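Chapter 7
Two Arms and a Sink

By now you have a pair of arms that can stack blocks on a clean bench, and you are probably rather pleased with them. Enjoy it. In this chapter they go to the kitchen, where the blocks are shiny, slippery and covered in last night's soup.

Our build is the Plornen, put together over one July in a shared workshop and then moved into a house whose owners still speak to us. The grippers are 3D-printed and cost less than the cable ties. It took 366 attempts at picking up one bowl before we stopped keeping score – and nearly 50 of those ended under the tap.

Washing up asks for three skills you have not yet needed: holding a curved edge, working close to a partner arm, and keeping water out of anything with a wire in it. Section 7.1 deals with the grip, 7.2 with the partner and 7.3 with the towel.

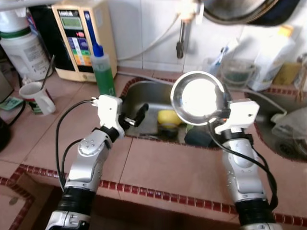 Page 16

The bowl is steel, held upright by the right gripper, and it throws the light straight back. Note the droplets on the forearm. Before you read on, write down which of your own cables hang lowest, and where they would drip.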